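Metov District Extends Urban Tree Wood Program Through January

Wed 2 August

The Metov Parks and Forestry District will continue for a second season its program to turn felled street and park trees into usable lumber, the district announced this week. The program, which had been due to close at the end of the summer, will now run through January.

Under the extension, trunks removed because of disease, storm damage or road work will go to the district yard on Nallari Road for sorting. Logs that are sound enough to saw will be milled and dried there, and the boards will be offered to public schools, libraries and nonprofit workshops before any are put on general sale. Wood that cannot be sawn will continue to be chipped for paths and planting beds.

"These trees have stood on our streets for generations, and residents have told us clearly that they do not wish to see all of them go through the chipper," said Dineo Maluleke, director of the district. "The extension gives our crews time to improve the sorting process and gives our partners time to plan their projects."

The district received lumber requests from 28 organizations during the first season and was able to fill 17 of them. Demand was strongest for maple and ash. Several requests for wide boards were turned down for lack of suitable logs, and applicants were advised to consider panels made by gluing narrower planks edge to edge. 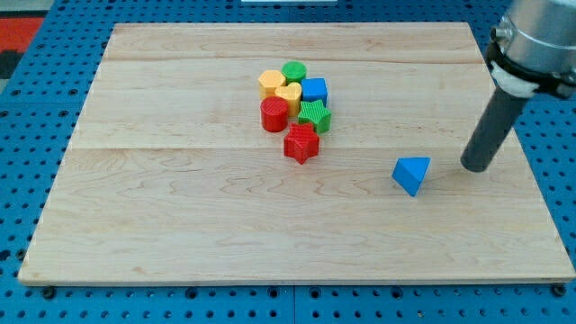

A pale maple board made up of glued planks.

Panels of this type allow a workshop to use lengths that would otherwise be set aside as too narrow, according to Fulvio Costa, who oversees milling at the Nallari Road yard. Costa said the yard does not plan to glue panels itself but will begin marking its narrower stock by species and thickness so that buyers can match pieces more easily.

"People ask for one wide piece, and we very seldom have it," Costa said. "Street maples are often cut back hard when they are young, and there may be old nails or wire in the lower trunk. What we do have is a good supply of clean, narrow stock."

All logs are checked with a metal detector before sawing. Boards are then stacked under cover to dry in the air, and most are moved to the district's small kiln before release. The kiln was out of service for part of the spring, which delayed deliveries to 13 applicants. The district said repairs were completed in June and that the remaining orders from that group will be filled first.

Changes to the application process will take effect with the new season. Organizations will be asked to state the intended use of the wood, the earliest date on which they can collect it and whether they have a dry place to store it. Requests will be reviewed once a month, and applicants whose requests cannot be met will be kept on a waiting list without having to apply again.

Rebecca Galli, who manages community partnerships for the district, said priority will be given to projects open to the public — benches, shelving and classroom worktables among them — and to training programs for young adults. The Diltari Neighborhood Workshop, which received ash boards last season, has already applied for a second delivery.

The extension was approved by the district board on a vote of five to one. Board member Remo Testa, who voted against the measure, said he supported the aims of the program but wanted a fuller account of staff hours at the yard before committing to another season. The board directed staff to present a report on labor and fuel costs at its fall meeting.

The district also reminded residents that wood may not be taken from removal sites. Logs left at the curb overnight remain district property and may be under quarantine for insect pests.

Applications may be picked up at the district office or at the Nallari Road yard during regular business hours. Questions about the program should be directed to Dexter Ignacio in the office of urban forestry.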